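Siken two-arm cable bench

The Siken two-arm cable bench is a test setup for comparing robot grippers on small, flexible parts. It was put together at the Durstead workshop and is best known for a run of gripper comparisons carried out in December. The bench pairs two arms across a white table and asks them to handle a thin cable between them. Its results have been quoted in favor of two-finger grippers for light assembly work, a use that the published notes support only in part.

Background

Most gripper comparisons use rigid blocks, which hold their shape and tell a buyer little about cables. The Durstead group wanted a task in which the part bends, sags and turns in the fingers. They settled on a short cable with a connector at each end. One arm holds the first connector while the other works at the second with whatever its gripper is carrying.

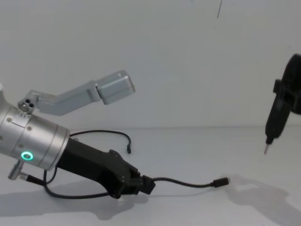

Two finger sets were compared. The Shiferaw set has stiff fingers and a narrow tip. The Alis set has softer pads and opens wider. Both were driven by the same controller at the same speed, with the closing force left at the maker's default. Critics have pointed out that a default force is a choice like any other, and that it may suit one set better than the other.

Test procedure

A full session consisted of 208 attempts, split evenly between the two finger sets. Each attempt was given 60 seconds. An attempt counted as a success if the first connector stayed in the grip and the tool in the other gripper touched the far plug before time ran out. Pushing the plug into a socket was not part of the test, although later summaries often describe the bench as a "plugging test." The rules also said nothing about how hard the touch had to be, so a glancing contact scored the same as a firm one.
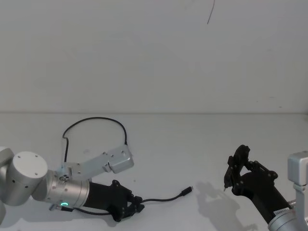
The starting position of the cable was left to the operator. The notes say only that it should lie "within easy reach." This is probably the weakest point of the method. A cable lying straight with its plug clear of the table is a much easier pickup than one lying flat and twisted, and the log does not record which attempts began from which position.

Results

The Alis set failed 15 times and the Shiferaw set 38 times. The group took this as a clear win for soft pads. The gap is large enough to be interesting, but the two sets were not alternated: all the Shiferaw attempts came first. Operators had a full half session of practice before the Alis fingers went on, and part of the difference may be theirs. No repeat in the opposite order has been published.

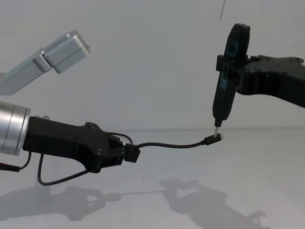
Does a success on this bench mean a gripper is ready for cable assembly?

It means the gripper kept hold of a connector while a second arm reached the other end. Seating a plug takes force along a known line, and the bench measures neither the force nor the line.

Camera placement

The session was viewed from head height and from chest height. The higher view shows more of the tabletop, while the lower one makes it easier to judge the gap between tool and plug. Success calls were made by eye from these views. Two people scoring the same attempt could disagree – the notes admit as much – and no figure for agreement is given.

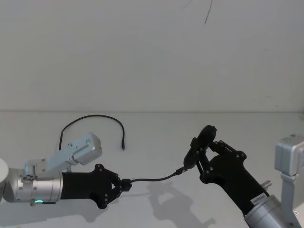
Cable held between the two grippers, with a separate loop of cable on the table behind the left arm.

Reception

The bench has been copied by other workshops, mostly because it is cheap to build and quick to reset. Few of the copies keep the original time limit, so their scores should not be set beside the Durstead ones. A revised procedure with fixed cable positions and alternating finger sets has been proposed but not adopted.

See also: Bimanual handling; Gripper pads; Deformable parts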